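Kidix releases version 2 of Plenia planning software

Flarnasau -- Kidix has released version 2 of Plenia, its planning software for robot arms that push many small parts at once. The planner treats a pile as one shape and picks each stroke from a set of 700 candidates. Planning time per stroke is now 29 milliseconds, down from 40.

The release adds a tool editor and reads Geagea camera files directly -- no conversion step is needed. Existing licence holders can download it from September.

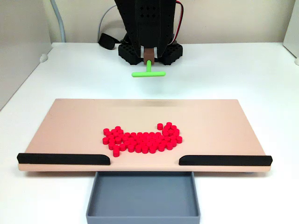 Plenia test cell: T-shaped pushing tool, red cylindrical pieces and collection tray.

Press contact: Kidix press office, Flarnasau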